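Leltard Forum > Robot Arms > Recording and Training Data

Two-arm cleanup task: how many recordings, and do I throw out the ugly ones?

Posted by tatstead_mike, 10/08/2021

Hi all, long-time reader, first-time poster. I've got a two-arm tabletop setup and I'm trying to teach it to clear small bottles off the table and put them in a bin. Leader arms on my side, follower arms on the table, I drive and it records. Pretty standard stuff from what I've read on this board.

I've recorded 194 runs so far. I trained on all of them overnight and the result is, well, not great. The arms go to more or less the right area, then one of them sort of hovers over the bottle and closes on air. When it does get hold of something it carries it to the bin just fine, so the second half of the job seems okay. It's the picking up that stinks.

A few things I should own up to. I did all 194 in three long evenings and I got sloppy toward the end. In maybe a third of them I miss the first grab and have to go back for it. In some I knocked the bottle over with the finger before I got it. There are also a bunch where I sat there for a couple of seconds doing nothing because I was deciding which arm to use (the recorder was running the whole time).

So:

Do I delete the runs with the missed grabs, or are those useful? I've read both.

How many do I need for something like this? A guy on another board told me 2,000 and I nearly sold the arms.

Should I always use the same arm for the same side of the table? Right now I use whichever one feels right.

And does it matter that the bin isn't always in exactly the same spot? I bump it when I empty it.

Using the Rakadum recorder with the default settings if that makes a difference. Thanks for any help, my wife is starting to ask what the arms are for.

Reece Catterall
Member, Recording and Training Data

Okay, I've been down this road and I have opinions, so get a coffee.

First off, 194 isn't a bad start, and please don't sell anything. My bottle task started to feel decent at 400 and I only kept going past that because I wanted it to deal with more kinds of containers. I'm at 1,848 now, but that covers a whole bunch of different objects and a lot of it was me being stubborn. For one table and a handful of bottles you're nowhere near needing that.

On the missed grabs, keep the ones where you miss and then fix it quickly and cleanly. Those are gold! Your arms are going to miss at some point, and if every recording is a perfect first grab the thing has never seen what to do next. What you want to get rid of are the runs where you miss, poke around, miss again, drift off somewhere, and finally get it by luck. I watch mine back at double speed, and if I wince, it goes.

The pauses are a much bigger problem than the misses, in my opinion. Your hovering sounds exactly like that to me. If you sat still above a bottle for two seconds while you made up your mind, the model learned that sitting still above a bottle is part of the job. I had the same thing with mine, it would get right up to a cap and just... think. I trimmed the dead time out of the old runs and made a rule for new ones: decide before you hit record. Look at the table, say out loud what you're going to do (yes, out loud, I live alone), then go.

Which arm: pick a rule and stick with it. Mine is that left half of the table belongs to the left arm and right half belongs to the right, and anything down the middle goes to the right arm. You can pick a different rule, it just has to be the same one every time. If you grab the same bottle from the same place with the left arm in one run and the right arm in the next, the model tries to do a bit of both, and you get two arms each going halfway.

If your bin is on one side, you'll also have to decide about passing things across. I do a handoff for small stuff. It took me forever to get those recordings smooth and they're still the part I'm worst at. Come in slowly with the receiving side, close it, and only then open the other one. Don't let go early. I wrecked a whole batch by letting go early and had to redo it.

The bin moving a little is fine, I'd even do it on purpose. Just don't move it in the middle of a run, and keep it where both you and the camera can see it. Move the bottles a lot more than you move the bin. New spots, new angles, some standing up and some lying down. Most people (me included, at first) set the bottle back down in nearly the same place every time because it's easy on the wrists.

One more thing, mix up your order! If all your lying-down bottles were recorded on the evening you were tired, then your lying-down bottles are all sloppy. Do a few of each every time you sit down.

Mine's a pretty plain setup, two arms on a rail at the front and wallpapered walls on three sides so the background stays the same from run to run: 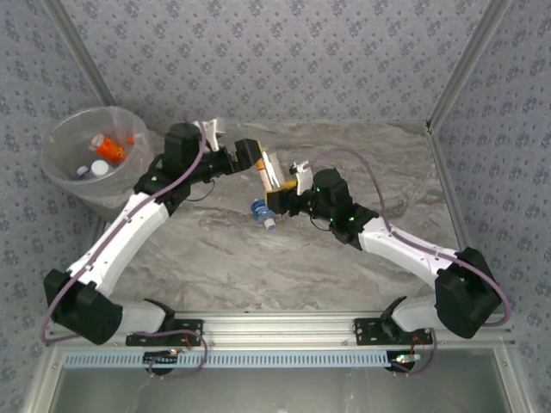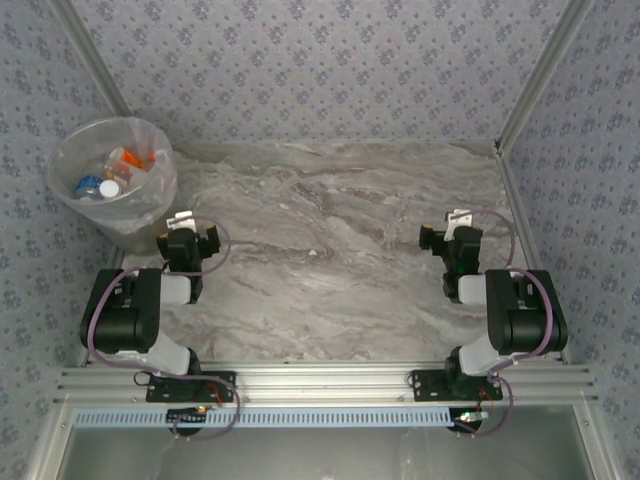 Same table both times. In the first one the grippers are close together over a little beige and yellow piece with the blue bottle lying under it, and in the second the middle of the table is clear and the bin is in the back left corner.

Shout if you want my trimming settings, I'll have to dig them out of a notebook.

hubmann_fan
New member

just get more data. i had the same problem with my Hubmann arms and i did another couple hundred and it went away. didn't change anything else

Reda Samir
Regular

I agree with nearly all of what Reece wrote, especially the pauses. I'd push back a little on trimming the old runs, though. If you cut two seconds out of the middle of a recording, check that the arm is in the same place on both sides of the cut. Even when you think you were holding still, you drift a bit, and then there's a jump in the data. Small jumps are okay. I had one long enough that the arm tried to teleport when I played it back, which was exciting for everyone. When in doubt I throw the run away and record another, it takes less time than fixing it.

Something else to check, Mike: play one of your recordings back on the real arms with the bottle in the same place it was. No model, just replay. If the replay also closes on air, your trouble is with the arms or the calibration and more recordings won't help you one bit. I lost most of May to this. My gripper zero had slipped after I took a finger off to clean it and I kept blaming my driving.

Also look at your camera. If the arm blocks the bottle right at the moment of the grab, you'll know what to do because you're sitting there looking at it with your own eyes, but the model only gets the picture. Try driving a few runs while looking only at the camera feed. It's miserable, and you'll find out fast whether the job can be done from that view. I ended up raising mine by the width of my hand and that did more for me than the next hundred runs.

For the number, I'd record 50 fresh ones with the no-pausing rule and the one-arm-per-side rule, train on just those, and compare with what you have. If the small clean set beats the big messy one, you've got your answer about deleting.

tatstead_mike
Original poster

Wow, thank you. Did the replay test tonight, and the left arm closes short of the bottle every time, by about the width of a cap. Right arm is dead on. So that's at least part of it! Going to redo the calibration on the left one tomorrow and then start on the 50.

Reece, yes please on the trimming settings.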